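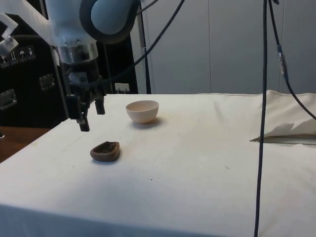
Table Cell FAQ: setting up, looking after and mending the arm

We get lovely questions about the cell, from people who've just been shown round and from people who've run it for months, so we put the best ones on one page. Last updated December 3, 2024. If yours is missing, write it in the Kaczorowski bench book (the green one) and we'll add it!

Which cell does this page cover?

The tabletop one in the Arnard workshop, with the single arm and the two-finger gripper. The Flavon cell next door has a suction head and its own page, and almost nothing about its air lines applies to ours.

Why is there a cloth on the table?

We love the cloth. It stops small dishes skating about when a finger nudges them, it's kind to the fingertips if somebody sets the height too low, and it takes the shine off the tabletop. Pull it flat before you teach any new positions and let the front edge hang over. A few soft creases do no harm. A ridge right under the pick point does, so smooth that one out.

How often should it be washed?

When the marks start to bother you, or when crumbs and specks collect where the dishes go. Shake it out first, outside please. After it goes back on, run the height check again, as a freshly washed cloth sits a touch higher than one that's been leaned on for a month.

How do I run the height check?

Park the arm above bare cloth with the gripper pointing down. Bring it down at the slowest speed, stopping well short, then jog the last bit by hand until a sheet of paper slides under the lower fingertip with a slight drag. Save that as the floor height. Do this again after any change of finger, cloth or wrist bolt. It takes a couple of minutes and it's oddly satisfying.

My fingers don't line up. Is the gripper broken?

Probably not! Look at it from straight in front first, because from the side or from above one finger can easily seem longer than its partner. If they really are uneven from the front, power down, slacken the two fingertip screws, push both tips up against their stops and tighten again. If they're still uneven after that, the slide may be worn and it's a job for the Fatov repair shelf.

What do the routines practise on?

Small bowls and dishes, mostly. A round bowl with a proper rim is the friendliest thing to start with: one finger inside, one outside, close gently, lift. Shallow oval dishes are much more fun and much harder, and which way round they lie matters a great deal. Put the dish down, turn it until the long sides face the fingers, then teach the grasp.

How should the gripper cable run?

Out from the side of the gripper, then up in one big easy curve with plenty of slack. Turn the wrist slowly through its whole range and watch the cable all the way. It should never go tight and never rub on the casing. Please don't tape it hard against the arm, however tidy that looks. We did that in November and had a new cable on order within the week.

And the cables that hang down by the table?

Keep them over to the side, clear of the area where the arm picks and places. Check the connectors by hand each time you start up: a gentle push and a gentle tug, with the power off.

The gripper closes but the controller says error 84. Help?

That's the "no grip confirmed" message. Nine times out of ten the closing width is set too wide for a thin rim. Take it down a little and try again. If it comes back with nothing between the fingers at all, reseat the gripper connector.

When is the arm due a proper service?

We check the wrist flange bolts and clean the gripper slides every 2,000 cycles. The counter read 1,184 when this page was updated, so there's a fair way to go. Wipe the casing and flange with a soft dry cloth whenever you like, and keep sprays away from the joints.

Can I move the cell to another room?

Yes, but ask at the Arnard desk first. The arm travels in a padded case, always upright, with the gripper taken off and wrapped separately. Allow an afternoon for setting up again and redo every taught position, even the ones that look fine.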